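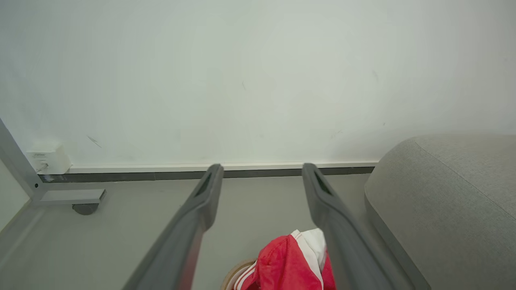

Reality TV Couples and Their Viewers
Nayara Cordeiro, Media Studies, October 21, 2026

My project looked at Talavera, a dating show set in Livville, and how fans reacted to its second season. I read 500 comments on the fan forum Bisteo and sorted them by couple. The pair with a 17-year age gap got the most attention - mostly angry. Fans argued over the canceled wedding for two weeks after the finale. Few comments mentioned editing. I left out deleted posts, and next term I want to compare season one.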